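Household Participants Wanted: Kinnear Coastal Heat and Flooding Study 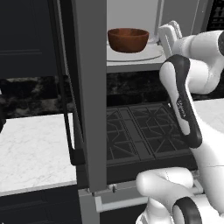

The Kinnear Coastal Center is looking for 61 households in the Gurska River lowlands to take part in a study of how people live with high water and hot weather. The study covers the summer and fall seasons. We want to know what happens inside homes when the streets flood at high tide, when the power goes out, and when nights stay warm for a week at a time. Much of what we ask about is ordinary. People change when they shop, where they sleep, and whether they heat supper on the stove or put a bowl in the microwave to keep the kitchen cool. Those small changes rarely show up in flood maps or temperature records, and the county's adaptation plan has very little to say about them.

Who can take part

You may apply if you are 18 or older and live full time in Gurska, Trodent Landing, or the unincorporated area south of the canal. Renters and owners are equally welcome. You do not need to have had flood damage. One adult signs up for each household, but others in the home may help with the diary. We are short of applicants from second-floor apartments and mobile homes and will give them preference.

Households that took part in the April pilot are not eligible. Employees of the Center and their immediate families are also not eligible.

What you will do

Participants keep a short weekly diary, on paper or by phone. Most entries take less than ten minutes. You will also have two indoor temperature and humidity loggers in your home, one in the room where you sleep and one in the room where you spend most of the day. They run on batteries and do not record sound or pictures.

There are 2 interviews, one at the start and one at the end. Each lasts an hour and can be held at your home, at our office, or by phone. Interviews are available in English and Spanish.

If water reaches your street, we ask you to note the time and how deep it got at the curb. Please do not go out into moving water or go out after dark to do this. An estimate from the window is fine.

Payment

Each household that completes the study receives $261. Part is paid after the first interview and the rest when the loggers are returned. If you leave early you keep what you have already been paid. Payment is by check or prepaid card.

Privacy

Your name and address are kept apart from your answers. Published results are grouped by neighborhood, and no single home will be identified. We do not share individual records with insurers, landlords, or the county assessor. Diary and logger data will be stored on the Center's Trisum archive under a participant number.

How to apply

Call the study line or pick up a form at the Center's front desk or the Trodent Landing branch library. The form asks for your address, type of home, number of people living there, and whether you have air conditioning. Postcards are going out to some 2000 addresses, but you do not need a postcard to apply.

Applications are read in the order they arrive. We will contact everyone who applies, whether or not they are selected. Forms left at the library are collected on Mondays.

Posted 2021-06-03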